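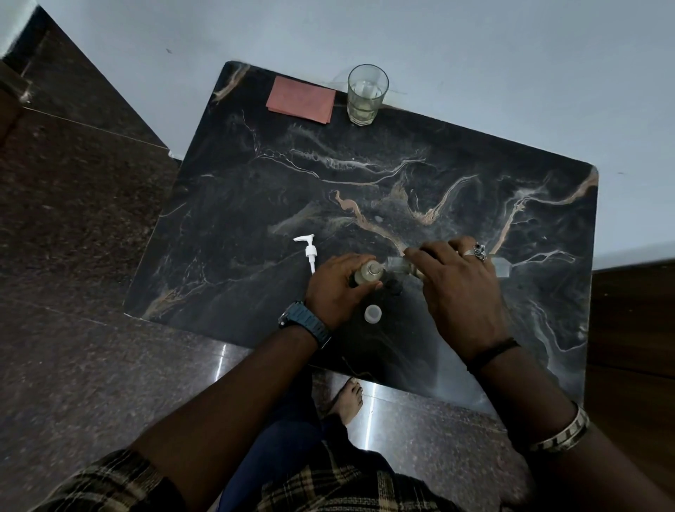
Open Day Walk-Through: Robot Cell and Hand Table
Stivov, Drundasville
Checked by: Ilze Šimkus
Date: May 30, 2022
Marks used: OK, FIX, N/A. A question mark is not a mark. I found three of them on last year's form and we are not doing that again.

1. Arrival and floor

1.1 Sign-in sheet at the front door, with pen. OK
Comment: 84 people have registered. The pen is on a chain, which says a lot about last year.

1.2 Walkway to the robot cell clear, full width. FIX
Comment: Two pallets of brochures in the walkway. The brochures have a page on keeping walkways clear. Move before doors open.

1.3 Yellow line around the Menon arm visible from all sides. OK
Comment: Repainted. Someone has already stepped in it, so there is now also a yellow trail to the break room.

1.4 Exit doors unlocked and opening outward. OK

1.5 Cables taped or covered. FIX
Comment: Covered everywhere except the one spot where people will stand to take pictures. Needs a ramp cover. Tape won't hold up under strollers.

2. Menon arm, demonstration mode

2.1 Speed limited to 200 mm per second. OK
Comment: Read off the controller by me, with the program running. Visitors will complain that it's slow. Good.

2.2 Emergency stops tested, each one, arm moving. OK
Comment: All stopped the arm. The one by the window also got pressed by a coat sleeve during the test of the one by the door. Relocate coat hooks.

2.3 Gate switch stops the program when the gate opens. OK

2.4 Restart needs a person at the panel, key in hand. FIX
Comment: Key was found in the panel. It's supposed to be on the presenter. I have it now, and whoever is presenting can come and ask me for it.

2.5 Prono gripper fingers: no cracks, screws tight. OK
Comment: Soft pads replaced. The old pads are in a drawer labeled NEW PADS. I relabeled the drawer.

2.6 Rings, watches, bracelets and lanyards off before entering the cell. FIX
Comment: My own lanyard, I'm sorry to report. Applies inside the gate only. The hand table has no moving machinery and people can keep their jewelry on there.
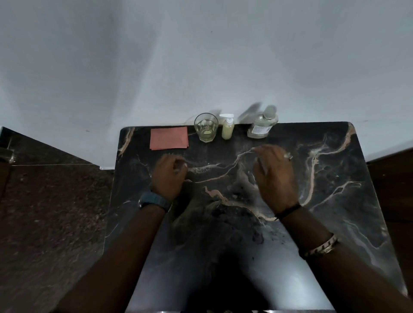

Stivov Visitor Demonstrations Team

3. Hand table

The idea of this part of the visit is that people see small jobs done by hand first, then go and watch the Menon arm do its own version. Handling bottles and caps, picking up thin paper, folding. Last year we ran it the other way around and people left feeling sorry for the arm.

3.1 Bottles and glass kept toward the back of the table when not in use. OK

3.2 Every liquid on the table listed on the materials sheet. FIX
Comment: The sheet has an entry that reads "the yellowish one." Needs a proper name or it comes off the table for the day. Same goes for anything decanted into a small bottle: write down what went in.

3.3 Wipes and a spill tray within reach of the presenter. FIX
Comment: Wipes are in the supply closet. The supply closet is within reach of nobody I have met.

3.4 No drinks at the station. OK
Comment: Put up a sign anyway. A drinking glass used as demo equipment looks exactly like a drinking glass.

3.5 Small caps kept away from children under 5. FIX
Comment: The presenter takes caps off as part of the job, so they will be out on the table. Parents hold hands at this stop, and the welcome talk has to mention it.

3.6 Glare. FIX
Comment: Polished tabletop plus overhead light. No risk to anyone, but people in the back row were squinting in rehearsal. Try the lamp from the other side.

3.7 Paper squares: stack kept dry, used ones into the bin.
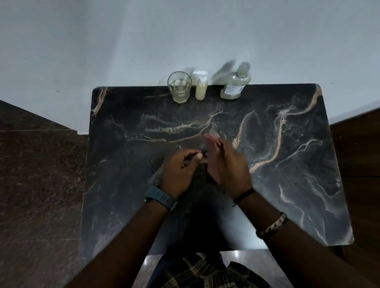
OK on the stack. FIX on the bin, as there isn't one.

3.8 Visitors kept to groups of 7 at this stop. OK
Comment: The rehearsal group behaved. They also work here.

4. After the last group

4.1 Arm parked, power off, key returned to me.
4.2 Liquids capped and back in the cabinet.
4.3 Sign-in sheet matched against the exit count.
4.4 This form filed with the FIX items struck through and initialed. Initialed means a person did the work, and I will be checking the coat hooks first.

Next walk-through is in July, before the school visit. Please leave the pallets somewhere else.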